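Wometex Workspace Program
Progress report to the Psarras Fund
Submitted 07/04/2021

Scope of this report

This report covers work at the Todemstead site since January, when the second payment of the grant was received. The grant supports the furnishing and orderly running of the shared workroom, including desks, seating, power supply and storage for small items.

Progress to date

The desks ordered from Gredum have been delivered and are in daily use. Delivery came to 599 dollars, which is within the amount approved. A further 215 dollars was spent on power strips and cable ties, and 368 dollars remains under the furnishing line. The carpet has been kept, as agreed at the last review.

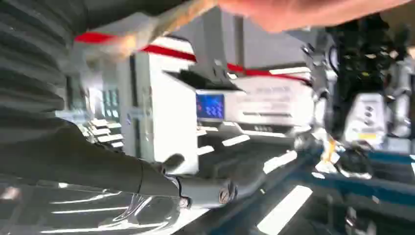
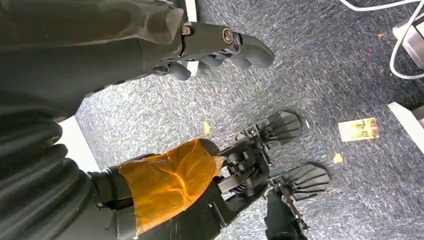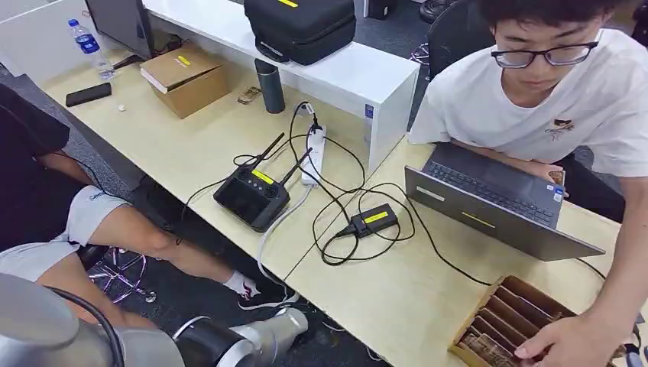

Storage of small items remains the least advanced part of the plan. The original proposal provided for closed cabinets along one wall, and these have been deferred until the desk layout is settled. In the meantime, staff have been asked to keep small items in divided boxes, such as the wooden one with narrow compartments at the corner of the desk, beside the open laptop. The arrangement is modest — one box to a desk — but it has been well received, and we propose to extend it to the remaining desks before any cabinet is bought.

Power and cabling

Power strips are at present laid on top of the desks. This is convenient for laptop users but takes up working surface and leaves wires among the equipment. We intend to fix the strips under the rear edge of each desk. The work will be done in the evening and should not interrupt use of the room.

Next period

We request approval to move 20 dollars from the seating line to storage, to cover labels for the boxes. No other change to the budget is sought. The order for the remaining boxes will be placed once approval is received, and the cabling work will follow.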